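Equipment > Packing & Sorting > Statora Bench Cell

Category: Small-Goods Handling

The Statora is our two-armed bench cell for mixed small packs, the sort of goods that turn up in every color and never lie the same way twice. It came out of a long winter of conversations with Heino Vītola and his crew at Strazds, who fill 168 assortment orders on a normal day and used to do every bit of the picking by hand (and with very sore wrists by November!). We are fond of that crew, and a good deal of what you get here was their idea.
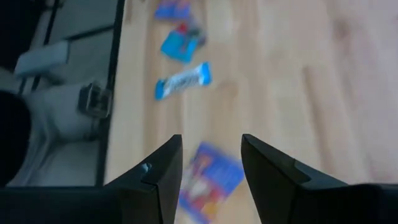 A wrapped bar and snack packets on the wood tabletop. 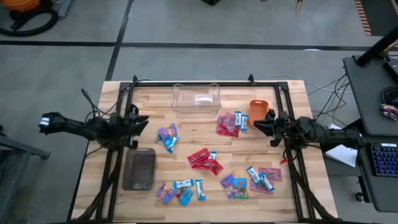
What changed at Strazds was the shape of the day more than the size of the crew. The same 18 people are there, but the reaching and pinching has gone to the arms, and folks now spend their hours checking orders, fixing the odd mix-up and talking to customers - work they used to squeeze in after 4 in the afternoon, when everyone was tired. Heino was worried that the older hands would feel pushed aside, so he asked them to teach the cell first, and they still decide which packs it takes on next.

Every Statora comes with eight hours of training at your own bench, spread over as many visits as you like, and the Ploltel service plan for the first year. The Minola tray set is sold separately. Do call us before you order - we would much rather hear how your people work now.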